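Jotlow: a quest journal for the Skendberg server

Hello, and thanks for stopping by! Jotlow is a little add-on that keeps your quest notes in one spot, so you don't have to scroll back through guild chat to find out which miller in Devthorpe wanted the barley (it's the grumpy one by the bridge, but you'd still rather have it written down).

What's in the folder

jotlow.lua is the add-on itself
quests.csv has 133 quests, one per row, with zone, giver, level and reward
colours.txt holds the five journal themes, and you're welcome to add your own

Installing

Copy the whole folder into your add-ons directory, restart the client and type /jot in chat. If the journal opens behind your map, drag it by the top bar and it'll remember where you put it.

Known problems

Notes longer than 20 lines lose their last line when you log out, so please keep the long ones short for now. Nine of the Devthorpe quests still have no reward listed. I've done them all on my own character, but I was enjoying myself and forgot to write anything down, sorry! The harbour chain changed in the November patch and I'm still catching up.

If you spot a mistake, open an issue with the quest name and your level.
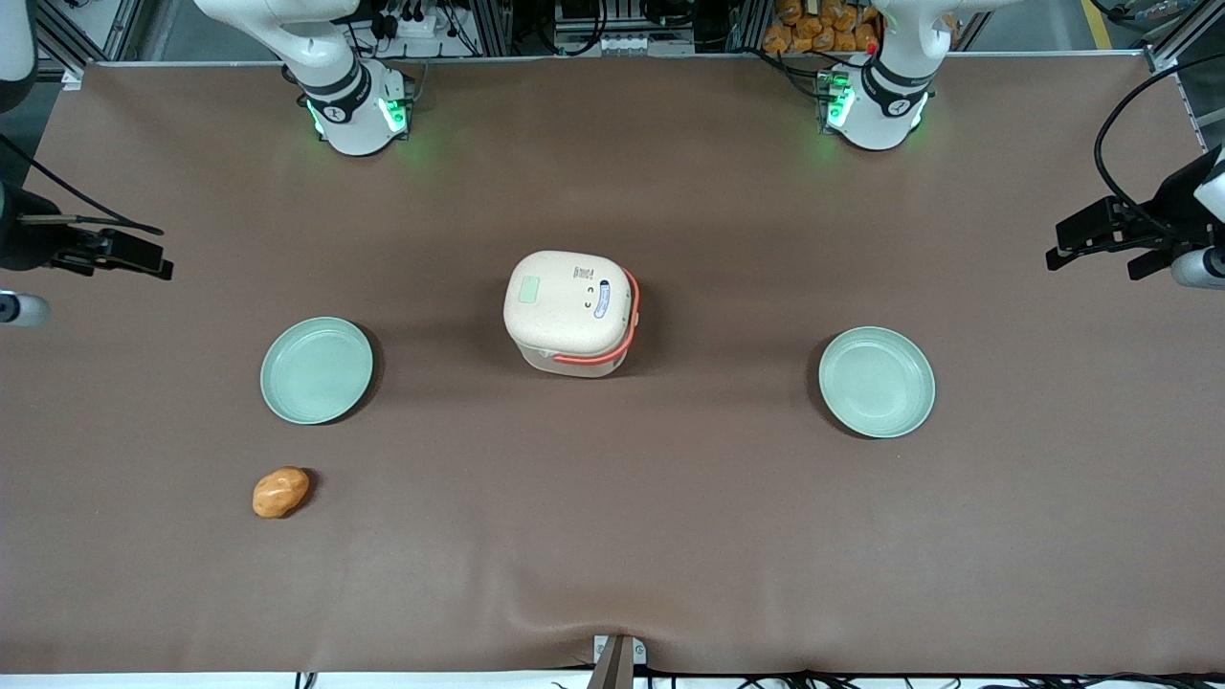
Diệp

I look after Jotlow in the evenings, usually with a cup of tea going, and I do read every issue, even when it takes me a while to answer.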